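1/ The regional working group on shared rivers met at Jingate this month to review the draft plan for the Kirkar basin. This thread sets out what was agreed and what remains open. The full record will be sent to members by the secretariat.

2/ Delegations from both sides of the Kirkar attended, together with the water users' associations of the lower valley. The session opened at 9:30 and was chaired by Nadja Rüegg, coordinator for the upstream districts.

3/ The main item was data exchange. Until now, flow readings have been passed on once a month, and often late in the irrigation season. Farmers downstream asked for figures they can use while the canals are still open.

4/ Members agreed that readings from 8 gauging stations will be shared every week from April to September. Both sides will use the same form and the same units. The Auer station will be added once its equipment has been repaired.
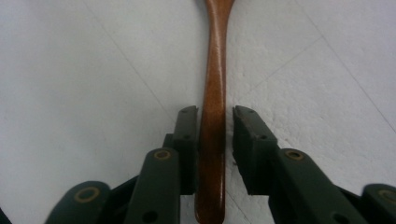 Kirkar Basin Working Group | Department of Water and Land Cooperation

5/ The second item was bank erosion. A stretch of 60 kilometers below Jingate has been surveyed on foot, and the maps are now complete. Delegations were asked to check place names before the maps are printed, as several villages appear under older spellings.

6/ Planting of willow and poplar will begin on the two most damaged sections. Local nurseries will supply the seedlings. The districts will be responsible for watering and fencing during the first summer – a point that was discussed at length.

7/ On grazing near the river, no common position was reached. Upstream districts favor a seasonal closure. Downstream districts prefer marked access points for livestock. Both proposals will be set out in writing and sent to the herders' associations for comment.

8/ The working group also heard a report on training. Station staff from both sides will attend a joint course in August on measuring sediment and keeping field records. Travel costs will be met by the host department. Names should be sent to the secretariat through the district offices.

9/ Ms. Rüegg thanked the interpreters and noted that the texts in all working languages must match before signature. Two paragraphs on emergency notice during floods still differ, and a small drafting team will bring them into line.

10/ Comments on the draft plan are welcome from local authorities, schools and residents of the basin. Printed copies may be read at the district offices in Jingate and Auer during normal working hours. The next session will be hosted downstream.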